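**From the Tustdale Reading Circle newsletter, 5/1/26**

## A quieter sort of reading month

Well, hello again, and a happy new year to all of you who didn't manage to make it out to the December evening (and a second happy new year to those who did, because I don't think I said it properly over the noise of the mince pies). I've been meaning to sit down and write this since before the holiday, and then the holiday came along and ate all my good intentions, as it does every year.

I wanted to use my bit of the newsletter this time to talk about rereading. Several of you brought it up when we were putting our coats on, and it's been going round in my head ever since. We spend so much of our time as a circle choosing the next thing. The next novel, the next author, the one that's been in all the papers and has a waiting list at the library as long as your arm. I love all that, I really do, and I'd be very cross if we stopped. But I came home after that last evening, looked at my shelves and thought, goodness, when did I last read any of these?

So I've spent the whole of the dark fortnight going backwards. I started with a children's book, one I had as a girl and which lost its back cover somewhere between Dindholm and here when we moved. I'd remembered it as a long, frightening story about a storm at sea. The storm takes up four pages! The rest is almost entirely about a family quarrelling over a boat, and I must have skipped every word of that when I was nine, because I'd have sworn in court I'd never set eyes on it. I thought the mother was marvellous this time. I'm fairly sure I used to think she was a nuisance.

After that I went on to a fat old family saga that I last read while I was getting over a bad chest, so I have always thought of it as a slow book that smells of menthol. It isn't slow in the least. I was, I suppose. I was up until gone midnight two nights running with it, and let my tea go stone cold both times.

A few of you asked how on earth one finds the hours, and I'm not sure I'm the person to ask, but I will say that it helps to have a place to go to. I used to read at the kitchen table and would get up every five minutes to wipe something. Now I go and sit down properly, in the other room, with a cushion behind me and the telephone left in the hall, and I stay put until the chapter's done. If the house is full, then bed will do, or the car (parked, please).
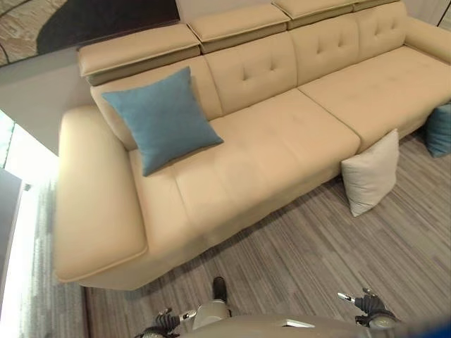 *Good back support and room for a blanket: half the battle with a long book.*

Now then, the practical part. For our next stretch I'd like to suggest that we each bring something we've read before, at least ten years ago if you can manage it, and read it again before we meet. It doesn't have to be a great book. It doesn't even have to be a good one. I would be every bit as pleased to hear about a battered thriller you bought at a railway station as I would about one of the big Russians, and I think we'd probably laugh more. Try to jot down what you remember of it *before* you open it, even if it's only a line or two on the back of an envelope. I didn't do this with the boat book and I do wish I had.

If you can't think of anything, the swap shelf at the Fekel Rooms has had a good sort out and there are now 125 books on it, all checked for missing pages and one or two checked for biscuits. Take what you like. We ask for 20 pence a book in the tin, and it goes towards the tea and the hire of the big urn. There's a particularly good run of old green-spined detective stories on the bottom row, though you'll have to get down on your knees for them, and I can't be held responsible for getting anybody up again.

A word about the hall while I'm on the subject. We are still in the small room at the back, the one with the radiator that knocks. I have asked, and it's in hand. Please bring a cardigan. Please also use the side door, as the front one is sticking badly in the damp and I'd hate for anyone to put a shoulder out.

Some of you will also have seen the card on the noticeboard about the coach to Dindholm for the book fair in August. I know, it seems a very long way off, and I can hardly picture wearing sandals at the moment, but the coach firm, Ibarra, do like to have an idea of numbers early. A name in pencil on the sheet is plenty for now and you won't be held to it. Last year's trip was a lovely day out, even with the long wait at the roadworks, and I came home with two carrier bags and a cookery book I already owned.

Last of all, thank you to everyone who sent in a list of favourites for the year. I have them in a folder and I'm working through them, slowly. They'll go in the next issue if I can read all the handwriting. If your list was the one on pale blue paper with no name on it, would you let me know who you are? I'd like to borrow the third one down.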